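# Teaching a sort-into-cups task by remote control

Kutine workshop notes, last changed 30th May

These notes cover recording demonstrations for the bottle and cup task, from marking out the table to checking the files at the end. They assume the arm is already powered, homed and talking to the Kadonow control desk. If it isn't, do the start-up sheet first.

The task is small. Bottles start on the table and each one goes into the right cup at the back, standing up. You drive the arm from the desk, the software records what the cameras see and what the joints do, and later a policy is trained on the recordings. A full set is 232 episodes. Nearly all of the quality comes from how you drive.

## Before you start

You need:

- two paper cups in different colours
- two small bottles with screw caps, full and closed tight
- coloured tape for the position markers
- a soft cloth
- the episode sheet and a pen

Wipe the table. Put the tape down before anything else and then leave it alone for the whole set. The tape is there so that you can put things back in roughly the same area between episodes, and so that you can tell next morning whether the fixed camera has been knocked. Cups go near the back edge with a narrow gap between them. If the gap is too wide, the second cup ends up out of the wrist camera's view during the grasp.

Use short strips. We tried long ones in March and the edges lifted after a day.

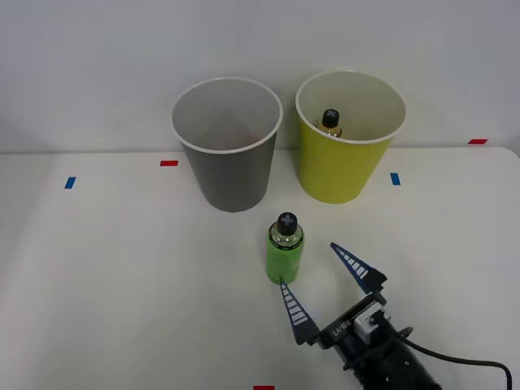 Open the gripper fully before you bring it down to the table. The fingers are long and they taper, and it is easy to forget how far the tips reach past the body. Come in low and slow with the wrist turned so that one finger will pass on each side of the bottle. If a tip touches the bottle on the way in, don't panic and don't stop the recording. Back off by a finger's width, straighten up and go again. A few recoveries in the set are useful. If the bottle falls over, end the episode and mark it as failed.

Keep the cable in mind too. It needs a loose curve with enough slack for the arm to reach the back of the table. Check this by hand, with the arm disabled, at the start of each session.

## Setting the desk

1. Set the speed limit to 16 per cent for your first ten episodes. Raise it once you can finish the task without looking down at your hands.
2. Set the grip force to low. The bottles are light and the cups are paper.
3. Turn on both camera views. Put the fixed view on the left screen and the wrist view on the right.
4. Start a new folder for the session and write its name on the sheet.
5. Press Record, wait for the tone, then count to two before moving.

The pause at the start matters more than it seems. Files where the arm is already moving in the first moment have to be trimmed one by one.

## Lining up on the bottle

Most people drive from the fixed view at first and switch to the wrist view for the last part. That works well. In the wrist view you are looking for equal space on both sides of the bottle, with a finger to the left and a finger to the right. If one gap is much bigger, slide the hand sideways before going forward. Don't correct by twisting the wrist. Twisting changes how the fingers meet the bottle and it will come up tilted.

Printed labels help here, as long as you use them for lining up and nothing else. Turn the bottles to a different angle every few episodes, or the trained arm may learn to depend on one side of the label.
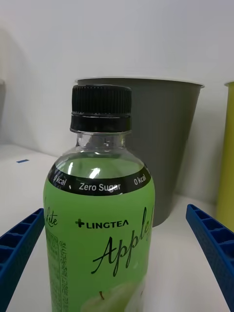
Figueroa wrote in under an older version of this page to say that the equal-gap rule gave tilted grasps on a different bench, and that the cause was a wrist camera mounted slightly off centre. The advice was to close the fingers on nothing, see where the tips meet on the screen, and put a small pen mark on the monitor at that point. After that you line the bottle up with the mark.

That is good advice and we now do it at the start of every session. It takes less than a minute. Use a whiteboard pen.

Once you are lined up:

1. Move forward until the bottle is well between the fingers. A grasp with only the tips will slip.
2. Close slowly. Stop when both fingers are in contact and the cap stays level.
3. Lift straight up until the base of the bottle is clearly higher than the cup rims.
4. Pause for a moment at the top.

The pause gives the policy an easy point to settle at. Leave it out and the trained arm tends to start travelling before it has finished lifting, and then it clips a rim.

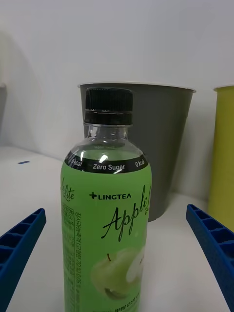 Travel at a steady height. Go over the rim of the cup you want, stop above the middle of the opening, and lower until the bottle is down inside. Open the fingers only as far as you need to let go, as a wide release inside the cup pushes on the paper. Then lift straight out, move back to the ready position and press Stop.

Paper cups tip easily when empty. The first bottle into a cup needs more care than anything that comes after. If the cup rocks, lift away and let it settle before you end the episode.

## Varying the episodes

Don't record the same thing over and over. Change these as you go:

- where the next bottle stands, within the area between the tape marks
- which cup is filled first
- the turn of the label
- the starting height of the hand

Leave the lighting, the cameras and the tape as they are. For half the set, start from a clear table with both bottles out. For the other half, start with one bottle already in its cup. The trained arm needs to see both starting points, and the second kind is quicker to record.
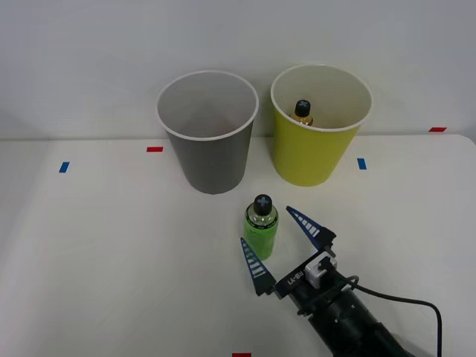

*Pustley*

My own sessions run to 70 episodes and then I stop. Past that I start cutting corners on the lift, and I can see it in the height plots afterwards. Other drivers here stop sooner. Take a break when you catch yourself rushing the return to the ready position, because that is usually the first thing to go.

## Checking the files

At the end of a session, play back every tenth episode at double speed with both views side by side. You are looking for:

- a still start and a still end
- no dropped frames in the wrist view
- the tape marks in the same place in the first and last files
- a bottle that stays level from lift to release

Delete anything where your hand was in view while the recording was running. Keep the failed episodes in their own folder with the word "fail" in the name. We don't train on them at the moment, but they are handy for testing the success check.

Of the last full set, 166 episodes passed on the first look. Most of the rest had late starts and could be trimmed. The few that had to be recorded again were grasps taken too high, near the cap, where the bottle swung on the way over to the cup.

Copy the folder to the shared drive before you switch off the desk, then park the arm and disable it. Leave the tape down if the same set is carrying on the next day.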